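Bokano Community Help
Perception and Tracking
Topic: Feature tracking drops out over plain tabletops with the wrist view

Posted by Gerasimos Tzavaras
February 2, 2023

Our laboratory at Prurndale runs the Bokano visual odometry node on recordings from a hand-held gripper. The trajectories are later passed to the Dilulport planner for replay. On most recordings the node performs as documented. When the gripper is held low over a wooden table, however, the tracker reports a healthy number of features while the estimated position slides sideways. In the worst recording the drift reached 131 mm before the node declared tracking lost.

The feature threshold is set to 80, and the node never reports fewer than that until the moment of failure. I have repeated the intrinsic calibration and checked the time offset between the image stream and the inertial data. Neither changed the result. The fault is the same whether the node runs live or from a file.

The view below is typical of the recordings that fail. The table offers wood grain, two small dark marks, and the lower edge of a white object at the top. The fingers stand open at the bottom.

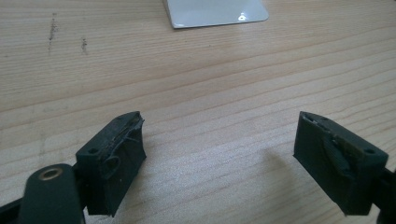 Bokano Community Bulletin, Issue 5, page 3

I would be grateful for guidance on two matters. First, should the fingers be masked, and if so, should the mask be fixed or should it follow the gripper opening? Second, is there a recommended setting for surfaces of this type, or is the threshold the wrong parameter to adjust?

Reply from Achilleas Sarantis

The feature count is misleading you. Please enable the overlay in the tracking viewer and note where the features are placed. I expect that a large share will be found on the fingers. The gripping faces in your view are torn on the left and peeled in layers on the right, with pale patches against the dark plastic. A corner detector will favor that kind of detail over soft wood grain. Features on the fingers stay nearly still in the image while the gripper travels, and the solver takes this as evidence that the camera has not moved.

A mask is therefore required. A fixed mask is adequate if it covers the full sweep of both fingers from open to closed. Include the link arm at the lower left as well, where the brass-colored ring provides another strong corner. Leave a margin outside the block outlines on the left finger, as the frayed strands droop away from the face and may shift between recordings. A mask that follows the opening keeps more of the table in use, but it depends on an accurate width reading at every image. I would begin with the fixed one.

With regard to the second matter, do not lower the threshold. Long parallel grain constrains motion across the lines and says very little about motion along them. Check whether your drift runs in the direction of the grain. If it does, the correct remedies are to increase the weight of the inertial term and to set the feature grid so that each cell must contribute. The glint on the white object should also be excluded, as a reflection does not behave as a fixed point on the surface. The outlier gate will handle this if it is left at its default value.

Reply from Athanasiadis

We had drift too and fixed it by putting a printed cloth on the table. Did not need a mask.

Reply from Achilleas Sarantis

A patterned cloth will help the odometry, but it changes the images used for any later training, and the finger features remain in the solution. I would advise applying the mask in either case. The mask file format was revised in the November release, and files made before then must be exported again.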